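# Let the robotics club be boring

Thursday, February 21, 2019

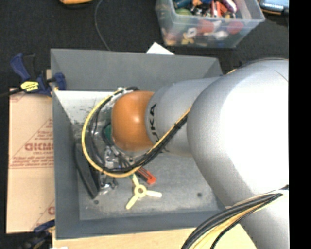 I've been helping out with the Tendholm robotics club for two winters now, and I want to make a case for the slow stuff. We have 24 kids signed up, and up to 14 of them show up on a given night, and what they mostly do is pick small things out of a bin. That's the whole project! Parents come by expecting battles or soccer (the Gough club does soccer, and they're great at it) and they get a gray bin held with a blue clamp, a KUKA arm hanging over it, and a yellow three-armed piece like a little propeller lying on the bottom. I love that piece. It has no good side to grab, and kids will argue over it for an hour – which arm, what angle, what about the hole in the middle?

My gripe is with the Jirkix rules for the March meet. Teams get scored on speed, and speed only. So of course the kids stop asking why a grasp slipped and start shaving seconds off the easy parts. Last year our team logged 2089 tries in a notebook, every miss written down with a guess next to it, and the judges never opened it. Thirteenth place. I mean, fine, 13 isn't bad, but I'd have given that notebook a trophy.

Rarik, the smaller contest up north, has teams explain one failure out loud. More of that, please. Give it even a third of the points and I'll quit complaining – well, about this.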